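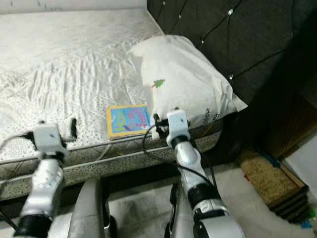
A bed with a quilted mattress and tufted headboard.

Westora opens grants for neighbourhood groups in Rustgate

Local charity Westora has opened a new small grants fund for community groups in Rustgate. The Sodach Fund will award 40 grants over the next year to residents' associations, clubs and informal groups run by people who live in the area.

Each grant will be worth up to £1000. Groups can use the money for equipment, room hire, training, printing, travel or sessional staff. Applications open in September and will be considered as they arrive until all 40 grants have been awarded.

The fund follows a series of open meetings held in Rustgate last winter. Residents said that larger grant programmes often asked for audited accounts, a long trading history or a paid member of staff to complete the forms. Several groups had stopped applying altogether. Westora has designed the Sodach Fund with those comments in mind, and the application form is two pages long.

Groups do not need to be registered charities. They must have at least three unrelated members, a simple set of rules and a bank account in the group's name. A group without its own account can ask another local organisation to hold the money on its behalf, provided both sign a short agreement before the grant is paid.

Priority will be given to activities that bring together neighbours who would not usually meet, and to groups that have never received funding from Westora. Applications from streets and estates on the eastern side of Rustgate are particularly welcome, as few groups there have received support in the past.

The fund cannot pay for party political or religious worship activities, loan repayments, or costs that have already been met. Schools may not apply directly, although parents' groups that meet on school premises can do so.

Decisions will be made by a panel of Rustgate residents. Panel members will receive training and travel expenses, and will not take part in decisions on any group to which they belong. Applicants will hear the outcome within 30 days of sending in a complete form. Groups that are turned down will be given written reasons and may apply once more. 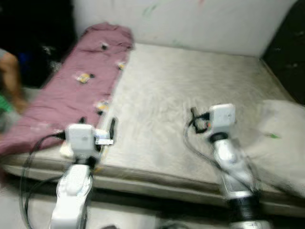 Help with applications

Westora will run drop-in sessions at the Cocco Centre in Rustgate throughout September, from 10am to 2pm and again from 5.30pm. Staff can talk through an idea, check a draft form or help a new group to write its rules. There is no need to book. The centre has step-free access, and an interpreter can be arranged with one week's notice.

Paper forms can be collected from the centre's front desk. They are also available in large print. Completed forms may be handed in at the desk or returned by post.

Reporting back

Groups awarded a grant will be asked for a one-page report and copies of receipts when their activity has finished. Photographs are welcome but are not required.

ENDS

Notes to editors

Westora is an independent charity supporting community groups in Rustgate and the surrounding villages. It sends a free newsletter to 2000 households.

Media enquiries should be made to the Westora office at the Cocco Centre.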